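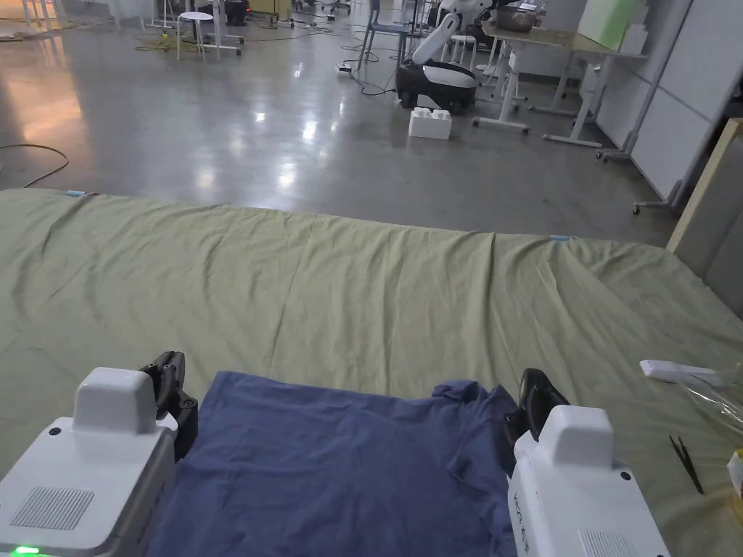

Blue T-shirt on a sage-green sheet

Stokel Flat Sheet, Sage

The Stokel flat sheet is a plain-weave cotton sheet for everyday use. It comes in one weight, five sizes and four colors, and it is sold on its own so you can replace a worn sheet without buying a whole set. The hem is wide at the top and narrow on the other three sides. There is no elastic and no printed pattern.

Details

Material: 100% cotton, plain weave
Colors: sage, white, sand, slate
Sizes: twin, twin XL, full, queen, king
Twin XL size: 60 x 96 inches before washing
Top hem: 2 inches
Care label: sewn into the bottom left corner
Sold as: one flat sheet, pillowcases not included

Fabric and feel

Plain weave gives a crisp, matte sheet with a bit of texture. It feels cooler than sateen and lets more air through, so most customers use it from spring into fall. In winter it works well under a heavier blanket. The cloth is fairly stiff out of the package and softens after the first few washes.

This sheet does wrinkle. We do not treat the fabric with a no-iron finish. If you like a smooth bed, take the sheet out of the dryer while it is slightly damp and put it straight on the mattress, or iron it on the cotton setting.

Washing

Wash before first use. Machine wash warm with similar colors and tumble dry low. Expect up to 80 percent of the total shrinkage in the first wash — the rest comes out over the next few. Do not use chlorine bleach on sage, sand or slate. White can be bleached, but oxygen bleach is easier on the hem thread.

Skip fabric softener. It coats the cotton and makes it less absorbent.

Choosing a size

Measure the mattress across the top and down both sides, then add enough to tuck under. On a deep mattress, or with a topper, order one size up. Full and queen are cut to different widths, so check the size chart before you order.

The sheet pairs with the Vunulus fitted sheet, which is dyed in the same four colors. Slight differences between dye lots are normal. If you need an exact match, order both pieces together and add a note at checkout.

Shipping and returns

Orders ship from our Orkenport warehouse. Unwashed sheets in the original band can be returned for a refund. Washed sheets can be exchanged only if there is a fault in the weave or the stitching.

The older Jacobs flat sheet is discontinued. Remaining stock is listed under Clearance in white only, and restocks of twin XL in slate are expected in December.

Page updated Sep 30, 2023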